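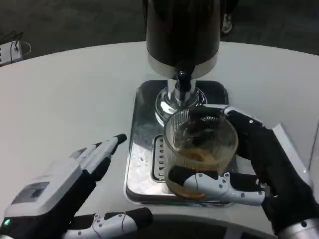 Search the help pages Topics Places Sign in

Cleaning the base of a shared coffee machine

Reading time: 2 minutes

Horobets

Our reading room in Flutthorpe has a coffee machine on a round white table. It has a tall black body, a chrome collar under the spout, and a square stainless-steel base with a slotted grille on the left side. The base shows smudges and light streaks within an hour of being wiped. We use a damp cloth and a small amount of dish soap every morning. Members have also remarked that the ribbed glass cups keep a ring of foam after rinsing. I would be grateful for advice on both matters, and on whether the machine should be moved to a counter. We serve roughly 100 cups a week.

Anneli Laitinen

The streaks most likely come from soap left on the steel. At the Jernetcombe hall the following procedure has been in use since March.

Switch the machine off and allow it to cool. Wipe the base with a cloth dampened in plain warm water, working in one direction. Dry it at once with a second, lint-free cloth. Use soap only where there is milk or coffee oil, and go over that area again with plain water. Scouring pads and powders should not be used on polished steel, as the scratches are permanent.

The slots in the grille require separate attention. If the grille on your model lifts out, soak it for 33 minutes or so in warm water and brush along the openings. If it is fixed, a soft toothbrush will reach most of the residue. Please consult the manual before pulling on any part.

With regard to the cups, foam dries into the ribs very quickly. They should be filled with water as soon as they are returned and washed with a bottle brush. A cloth passes over the grooves without cleaning them.

Kendutent

Vinegar. Works on everything.

Tiago Fonseca

I would advise caution with the suggestion above. Vinegar left standing may dull some finishes, and the smell is unwelcome in a room where drinks are served. Otherwise I agree with Anneli Laitinen.

A table is acceptable provided that it is level and does not rock. Leave enough space in front of the spout for a person to hold a cup with one hand and steady it with the other. Cables should be kept clear of the walkway.

We use cookies to remember your sign-in. Accept Manage settings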